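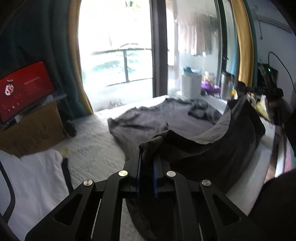 The hand-held gripper with its blue finger pads, lifting dark grey fabric from the bed during the Stokamum build.

8/24/18

Reading time: 6 minutes

Members of the Guerreiro Shared Workshop have followed the Stokamum project since it was first proposed at the general meeting last November. The project consists of a two-fingered gripper, held and operated by hand, which carries a camera and records how a person handles cloth. The recordings are meant to be used later in teaching a small bench robot to do the same work. Nuno Mota, the member responsible for the build, met with the newsletter to report on progress. Helge Ljungberg, who supervises the metalworking area and machined most of the parts, joined for the second half of the conversation.

Mr. Mota began by explaining that the tool was never intended to be complicated. "I wanted something a person could pick up and use within a minute," he said. "You squeeze the handle, the fingers close and stay parallel, and that is all it does. The robot will have the same fingers on the end of its arm. If I can do a job with the hand-held one, then I know the fingers are capable of it, and any failure after that belongs to the program."

The fingers are carried on black aluminium linkage arms with triangular cutouts. Asked about the cutouts, Mr. Mota said that the first set of arms was solid and that his wrist was sore by the end of an afternoon. The complete tool weighed 957 grams in that form. The present version weighs 851 grams with the camera fitted, and he regards the figure as acceptable for sessions of up to an hour. "I would like to take more out of it, but Helge has views on how thin the arms can be."

Mr. Ljungberg confirmed that he does. "The arms are loaded sideways as soon as you pull on anything heavy," he said. "A shirt is nothing. A bed cover is different, because you are dragging the whole of it across the mattress from one corner. The second set had larger openings and you could see the fingers go out of line. We closed them up again and we have left them alone." The pivots were his other concern. The early ones used plain bolts, which loosened with use. They were replaced by turned pins with round silver caps, and Mr. Ljungberg reports that these have needed no adjustment since they were fitted.

The finger pads have taken the most time. The pads now in use are blue, cast by Mr. Mota in his kitchen from a two-part rubber sold by Drernotik, and they are the ninth batch. "The first pads were too hard and the cloth slid out," he said. "Then I went too soft, and the pads folded over at the tip and would not let go of anything. I kept a notebook with the mix for each batch, and I recommend this to anyone, as I did not do it for the first four." He added that the moulds were made on the workshop's own printer and that other members are welcome to borrow them. They are kept in the drawer marked Stokamum beneath the printer bench.

Most of the cloth work is carried out at Mr. Mota's home. The workshop tables are wide enough for towels and shirts, he explained, but bedding behaves differently on a bed. "On a table the edge hangs off and gravity does part of the work. On a mattress the whole thing lies there in a heap and every fold looks like every other fold. I needed to practise on the real thing, and in ordinary daylight."

The usual exercise begins with a dark grey cover left crumpled on the bed. The operator must find an edge, take hold of it and bring it up. In some trials a second person holds another part of the cover, which gives the cloth some tension and makes the edge easier to read. In others the operator works alone and takes whatever ridge of fabric is closest. 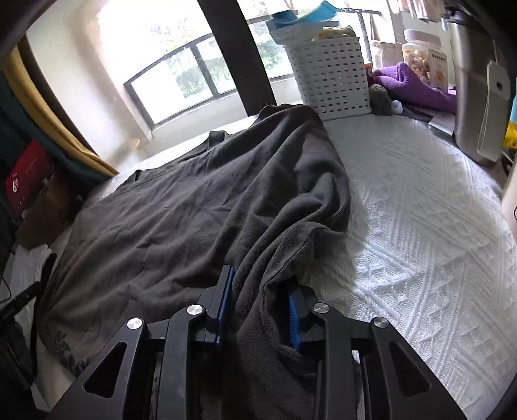
"The ridge is the part I got wrong for a long time," Mr. Mota said. "I was coming in flat, with both fingers at the same height, and pushing the cloth away from me. What works is to let one finger go down into the fold and keep the other one upright, and then close. You gather a bit of cloth between them. It is what your thumb does without being asked." He now makes that movement deliberately in each recording, and he has asked two other members to learn it so that the recordings will not all reflect one person's habits.

He has made 401 recordings to date. Each one is reviewed before it is kept, and 133 have been set aside, for the most part because the operator hesitated or changed grip partway through. Mr. Ljungberg questioned whether the hesitations should be thrown out. "A person hesitates when the cloth is hard to read," he said. "I would have thought the robot ought to know about that." Mr. Mota replied that he has not deleted them, and that the two of them have had this discussion more than once. For the time being the rejected recordings are stored on the workshop drive in a separate folder.

The background was another matter on which the two builders differed at first. Mr. Ljungberg had proposed hanging a plain sheet around the bed. Mr. Mota preferred to leave the room in its normal state, with the curtains, the things by the window and the light from outside all in view. "A house has things in it," he said. "If the robot only knows cloth in front of a white sheet, I will have to hang a white sheet for it forever." Mr. Ljungberg has since withdrawn the proposal, although he maintains that a plain background would have made the first month easier.

On the question of cost, Mr. Mota stated that the aluminium came from the workshop's offcuts rack and was paid for at the members' rate. The camera was his own. The largest single expense was rubber, owing to the number of batches. No workshop funds have been requested, and he does not expect to request any before the arm itself is assembled.

The arm will be built from the Cundumeck kit that has been stored on the upper shelf of the electronics room. It was donated without its base plate, and Mr. Ljungberg has agreed to make a new one from steel. The wrist joint must also be adapted to accept the fingers. Mr. Mota has asked that the mounting holes match those of the hand-held tool exactly, so that one pair of fingers can be moved between the two with four screws. "I do not want to be casting a second set of pads and wondering if they are the same," he said. "They would not be the same. I have met my pads."

Both builders were asked what they would change if they were starting over. Mr. Ljungberg would have turned the pivot pins at the beginning and saved himself the bolts. Mr. Mota said he would have begun with smaller items. "I went straight to the bed because it was the job I disliked most. Tea towels would have taught me the same things, and I could have done them sitting down."

Work on the wrist adapter is to start once the lathe has been serviced. Members who wish to try the hand-held gripper may do so by arrangement with Mr. Mota, and are asked to bring a piece of cloth of their own, clean, and no larger than a single sheet. Drawings for the linkage arms and the pivot caps are in the project binder beside the sign-in book. The drawing for the second set of arms has been marked as withdrawn and should not be copied.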